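Swapping the storage drive in an old desktop tower

28 Aug 2019
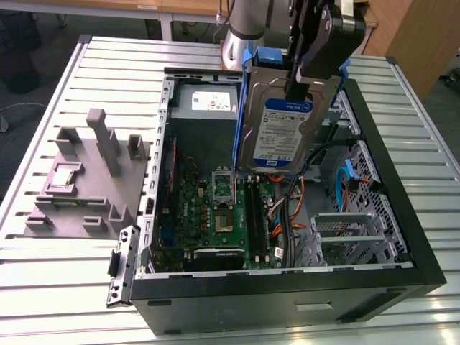

Storage is the part of a desktop that most often gets changed, and it is also the part people put off the longest. I keep notes on the machines I rebuild, and these are the notes for drives. I do the work with the tower on its side and the panel off, so that everything inside faces up and dropped screws stay where they can be found. A 3.5-inch drive such as the WD Blue goes in with a plastic caddy along both sides, a blue one in this case, and the caddy rails are what the cage holds on to. The cage is perforated steel or similar in most cases I see, and the perforations are useful for checking whether a cable has been trapped behind the drive. The SATA cable should already be run through to the cage before the drive goes near it.

Order of work, as I now do it:

1. Shut down, switch off at the supply, pull the mains lead. Hold the power button in for 10 seconds.
2. Side panel off, tower down flat.
3. Move the SATA and power cables clear of the bay.
4. Fit the caddy to the new drive on the bench. Check that the pins line up with the side holes before pushing them home.
5. Slide the drive in until the rails click.
6. Data cable first, then power.

I used to do step 6 the other way round. The power connector is wider and stiffer, and once it is in there is less space for fingers at the data connector.

A note on caddies. They are specific to the case, or at least to the case maker's range, and they are the first thing to go missing from a second-hand machine. I bought a pack of 4 from Foken in June. Two fitted and two had rails that were slightly too thick for the cage. Sanding them down worked but took most of an evening. If the machine arrives with its own caddies, put them in a labelled bag straight away. The rails are meant to flex, so a little bend is fine, but white stress marks at the corners mean the clip will go soon.

If the processor is out as well, leave the drive until last or cover the socket. The contacts are easily bent and I have lost one board that way, on the machine I call Nindiner. A square of clean card taped over the top is enough. I have also used the plastic cover from a newer board, which did not fit every socket I tried it on.

Cable lengths. The data leads I have from Bostus are long enough for a full tower and far too long for a smaller one. Fold the spare length in a loose loop. A tight crease gave me read errors on the Chisholm build, 649 of them in the log after one overnight copy, and they stopped when I changed the lead. I did not test the old one any further and it went in the bin.

After fitting, I start the machine with the panel still off, go into the BIOS and check that the drive is listed with the right capacity. If it is missing, I shut down fully and reseat both connectors before suspecting anything else. Then a full surface scan, which for a 2 TB drive takes nearly all day. The panel goes back on when the scan has finished.

Next job is the fan in the Chisholm machine, which has started to rattle at low speed.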